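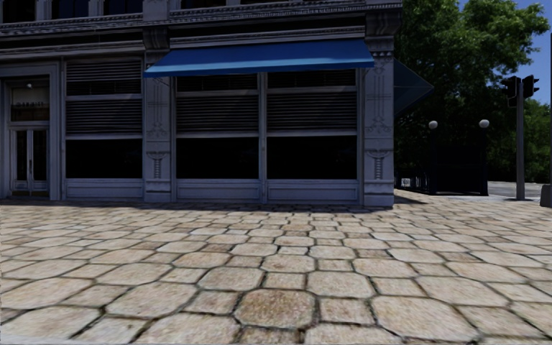 Closing the account

5/15/21

I spent most of the morning on the phone with Sutard, the finance company that used to be Ledesma and will, I assume, be something else by the time I finish typing. I wanted to pay off my loan early. They were very sorry to hear it.

The balance in the app was $3,594. The payoff balance, which lives in a different part of the app, was higher, and the letter they mailed me in between had a third number. Catalina Ocampo, my agent, explained that the letter was "informational." I asked what the app was. She put me on hold for almost 2000 bars of pan flute.

There are two fees for leaving. One is for processing the payoff and the other is for the document saying they processed it — I can't get the title to the car without that one, so I paid both.

My sister refinanced hers with a credit union and says it took one signature. I've asked her to stop telling me this. The title should arrive in ten business days, by regular mail, at my old address, which I've now corrected twice.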